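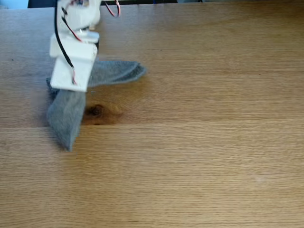

*Figure 1. The arm holding the grey cloth over the work table.*

# Equipment plan and budget for a cloth-handling arm

Grevthorpe College, second-year group project
Taha Bouzid and Clementina Neves

## 1. What we were asked to do

The department wants a bench where students can practise picking up and folding cloth with a small robot arm. Our task was to work out what the bench needs, get prices, choose suppliers and hand over a list that the department can order from. We were given a ceiling of £663 for everything that is not already in the lab. The list we are handing over comes to £658.

We did not have to write the folding software. That belongs to another group, and we only looked at it where it changed what had to be bought, mainly the servos and the power supply.

The work was split by subject. Clementina dealt with the mechanical parts, the table and the cloths. Taha dealt with servos, wiring, power and the quotes. We wrote this report together.

## 2. How we decided what to buy

Our first list was made by reading through parts catalogues, and it was not much use. It had a force sensor on it, a spare controller and a tool trolley, and it left out cable clips. It was also well over the ceiling.

For the second list we used the arm already in the lab and tried to pick up cloth with it. Each time we were held up by something, we wrote it down. At the end of each session we went through the notes and sorted them into things that cost money, things that only cost time, and things that were our own mistakes. Only the first kind went on the list.

This took longer than we had planned, and we would still do it this way again. Most of the items we ended up with are cheap and dull. Several of them would not have been on any list we made from a catalogue.

The final list has 13 lines. They are grouped in the next section by what they are for.

## 3. The equipment

### 3.1 Arm parts

The white body parts can all be printed, so we asked for prices on printing and did not look at ready-made arms for long. A ready-made arm with the same reach would have used up the whole budget with nothing left for a gripper.

Printing in the college workshop is free for us, but the queue is long near the end of term and the parts for one arm take up a printer for days. Atbridge, the print service in town, quoted for the full set. We have put down the large bracket and the joint pieces for Atbridge and left the small parts to the college workshop. The small parts are the ones most likely to need changing, and it is easier to change a part when you can walk down the corridor and collect it.

Screws and threaded inserts are one line together. We have allowed for more than one arm needs.

### 3.2 Servos and wiring

Servos are the largest cost. We had quotes from Vanier and from Rocha. The Vanier servo is dearer and has metal gears. The Rocha servo is cheaper, has plastic gears, and fits the same bracket holes.

We first planned to buy all of them from Vanier. That put the total above the ceiling before we had added any cloths or a table clamp. We then planned to buy all of them from Rocha, and the software group objected, with reason, that the joints nearest the base carry the weight of everything beyond them.

The final list mixes the two. Vanier servos go at the base and shoulder, and Rocha servos go further out, where the load is small. The disadvantage is that the lab will need spares of both kinds. We have included one spare of each.

The wiring needs more attention than we gave it at the start. The cable on the arm in Figure 1 runs down the outside of the body and across the front of the bracket, and there are loops of thinner wire higher up. When the arm moves a short way this is no problem. For larger movements we want the cables clipped to the body with a measured amount of slack at each joint. The list therefore includes:

- a bag of stick-on cable clips
- braided sleeving, enough for the main run
- servo extension leads in the two lengths we measured
- a crimping kit, so that leads can be shortened properly

The crimping kit was argued over. Taha wanted it from the start. Clementina thought the electronics lab would lend us theirs, and they did, but it had to be back by the end of each afternoon and twice we needed it after that. It stayed on the list.

### 3.3 Power supply

The lab has bench supplies, but they are shared. A bench that can only be used when a supply happens to be free is not much of a bench. We have listed one fixed supply from Rocha, rated for all the servos moving together with some margin. We worked out the rating from the stall current on the data sheets and did not rely on the normal running current.

A fused distribution board goes with it. This could be made in the workshop for less, but we would rather the department bought one that has been tested.

### 3.4 Gripper

Cloth is awkward to grip. It is thin when it lies flat, thick when it is bunched, and it moves when it is pushed. We tried to keep the gripper simple: printed jaws that close downwards towards a point, with a separate black finger piece between them that does the holding.

The finger piece is a separate part so it can be replaced. We expect it to wear faster than anything else on the arm. The list has a sheet of rubber for making new ones and the fixings to go with them. We considered buying moulded fingertips from Vanier, but they are sold in large packs and the shape is wrong for a corner of cloth.

Most of our trials with the gripper used one grey cloth, folded or bunched on the table, with the arm coming down on a corner or a ridge. A raised ridge gives the jaws something to close on. A flat corner is much harder, and we think any group using this bench should start with ridges and leave flat corners for later.
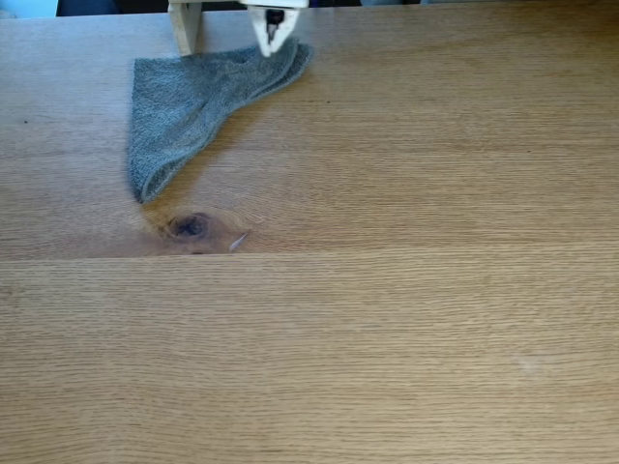
### 3.5 Table and cloths

The wooden table stays. We looked at a metal bench plate with threaded holes, which would make it easy to bolt things down in exactly the same place every time. It would have cost more than the servos. A clamp costs very little and does enough for teaching.

The wood does have some drawbacks for anyone who wants to use a camera. The grain runs in long lines, there is a seam where the boards meet, and there is a dark knot near where we put the cloth. The software group asked for a plain surface they could lay over the top. We have listed a roll of matt vinyl, which can be taken off again when it is not wanted. They may find they do not need it, and if money is short this is the first line we would remove.

Cloths are cheap, and we have put more thought into them than the price suggests. Our grey one is soft and a little fuzzy and is easy to see on the wood. A bench used by many students should have thick and thin cloths, and a few that are all the same size so that results can be compared. We listed one mixed pack and one pack of matching small towels. They should be washed before use, as new ones may shed fluff.

## 4. Quotes and totals

We asked each supplier for a written quote with delivery included. Vanier charges delivery per order, so all the Vanier parts must be ordered together. Ordering the spare servo later would mean paying delivery twice, and the total would then go over the ceiling.

| Group | Main supplier | If money is short |
|---|---|---|
| Large printed parts | Atbridge | Print at the college, allow extra time |
| Base and shoulder servos | Vanier | Do not cut |
| Outer servos | Rocha | Do not cut |
| Power supply and fused board | Rocha | Make the board in the workshop |
| Clips, sleeving, leads, crimping kit | Rocha | Borrow the crimping kit |
| Gripper rubber and fixings | Rocha | Do not cut |
| Clamp and vinyl | College stores | Leave out the vinyl |
| Cloths | College stores | Leave out the mixed pack |

| | Amount |
|---|---|
| Ceiling | £663 |
| Planned spend | £658 |
| Left over | £5 |

The sum left over is small. We were advised in our review to keep a larger reserve. To do that we would have had to remove the spare servos, and we think a spare in the drawer is more useful to the bench than the same money unspent. The third column of the first table shows where money can be found if a price goes up before the order is placed.

## 5. Order of buying

We suggest placing the Atbridge order first. The servos can wait until the printed parts have been checked, since the bracket holes need to be right before anything is screwed into them. The full order should go in by December if the bench is to be used next term.

1. Order the large parts from Atbridge and book the college printer for the small ones.
2. Check every servo pocket with one servo of each kind. The lab has both to lend.
3. Place the single Vanier order, spare included.
4. Place the Rocha order.
5. Collect the clamp, vinyl and cloths from stores.

## 6. What we did not settle

We did not test how long the plastic gears last. The data sheet gives no figure, and our trials were too short to say anything about it.

We did not price a camera. The software group has one and says it can stay with the bench, but this has not been agreed in writing.

There is also the question of who looks after the spares. At Grevthorpe, lab spares are kept by the electronics technician, while the printed parts come under the workshop. We have asked for both to go in one labelled box on the shelf by the bench, and are waiting for a reply.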